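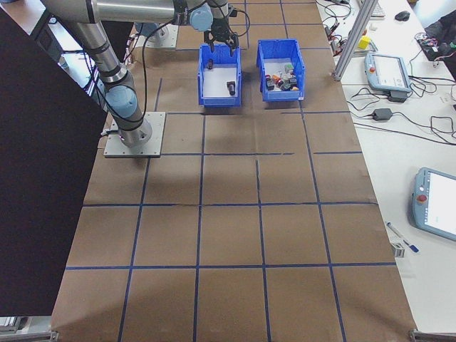

Ticket: Grid tape on paper table covering will not stay straight
Product: Stiltelum bench tape, blue, on Stiltelum brown paper roll
Opened by: Signe Amundsen
Handled by: Doaa Younis, Drilico customer support
Status: Open, awaiting customer
Opened: 30th July

Signe Amundsen wrote:
We covered our long work table with your brown paper and marked it into cells with your blue tape. The product page says the lines "stay where you put them." They don't. Ends lift, strips creep sideways, and the cells that started out the same size no longer are. I measured one pair of neighbors this morning and they differ by 16 mm. We use the cells to decide where the parts bins go and where loose items get set down, so a line that wanders is worse than having no line. What is the tape supposed to be able to do?

Doaa Younis wrote:
Hi Signe, thanks for getting in touch. Most cases like yours come from dust on the paper. Please wipe the surface with a dry cloth, press the tape down firmly with a roller, and leave it for 15 minutes before use. Let me know if that solves it!

Signe Amundsen wrote:
I doubted the dust idea and I still do. The paper came straight off the roll. But fine, we did it: dry cloth, roller, 15 minutes by the clock, on one row only so there would be something to compare against. By the next day the treated row had lifted at both ends and so had the row beside it. Mavis Zamora, who laid the first set of lines and has no stake in your cloth theory, looked at both and couldn't tell me which was which.

Doaa Younis wrote:
Thank you for testing that. Could you tell me whether the tape itself is moving, or whether the paper is moving underneath it? Also, do you slide anything across the lines?

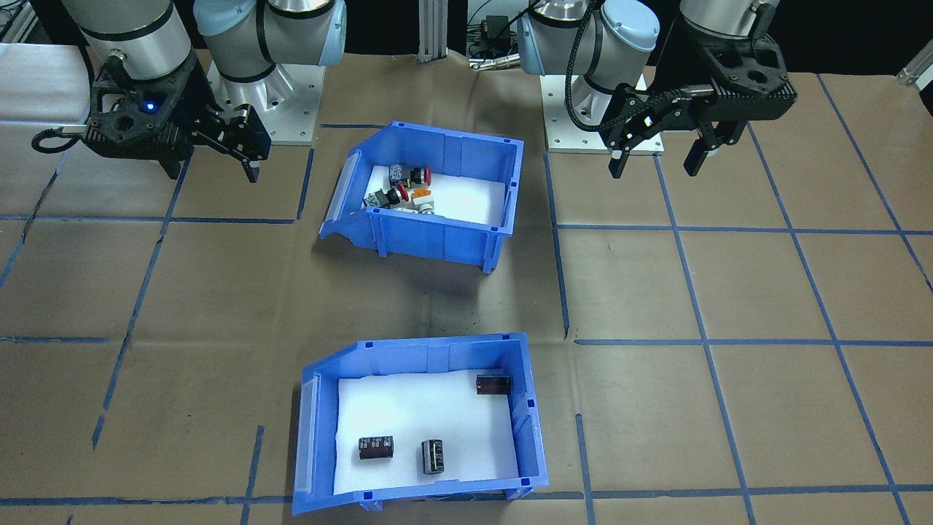
Sliding the bins is the obvious suspect, and I'll give you that one before you ask. They are blue plastic parts bins with small ribs on the outside walls, and people push them along the paper when they should lift them. What I don't accept is that it explains everything. Some of the lines are perfectly straight and others are crooked, broken or overlapping, with the worst of it near the table edge and around the short strip between the two bins. We never asked for half of those overlaps. They are repairs on top of repairs, laid wherever an old piece tore.

As for the paper, I drew pencil marks on it and on the bare table at one corner. After three days the paper had shifted 3 mm. The nearest tape line had shifted a good deal more than that against the paper. So both move, and the tape moves more.
– Signe

Doaa Younis wrote:
That is very helpful. I spoke with Hazel Thibodeaux on our product side. Her suggestions:
1. Take up all the old tape in the bad area. New tape over old has very little grip.
2. Pull the paper tight and fasten it under the table edge before laying any lines.
3. Lay each line in one length, end to end, then cross it. Avoid short pieces.
4. Lift the bins to move them.
She also asks which batch number is printed inside the tape core.

Signe Amundsen wrote:
Batch ends in 23. I notice the batch question comes last, after four things that would be our fault.

On point 1: your tape takes the top layer of your paper off with it. I peeled one strip slowly and got a fuzzy stripe that new tape won't hold to at all. So "take up the old tape" means "buy new paper," and I'd like somebody to say so in plain words.

On point 3: we'll try it. It's the only item on the list I believe in. The full-length strips have behaved better than the patches all along, though I can't swear that isn't luck.

On point 4: I have asked people to lift the bins. Sena Osei now lifts them. The rest, we'll see.

Doaa Younis wrote:
You are right about the paper, and I'm sorry I didn't say so. Removing the tape will damage the surface, and the covering should be replaced where that happens. I'm sending a new roll of paper and two rolls of tape from a different batch at no charge. Please lay one half of the table with the new batch and the other half with your current tape, long strips in both halves, and check the pencil marks after a week.

Signe Amundsen wrote:
Agreed, on condition the ticket stays open until I've measured. Please don't let it close itself after five days of silence like the last one did.

Doaa Younis wrote:
Auto-close is turned off for this ticket. The parcel has been handed to the carrier.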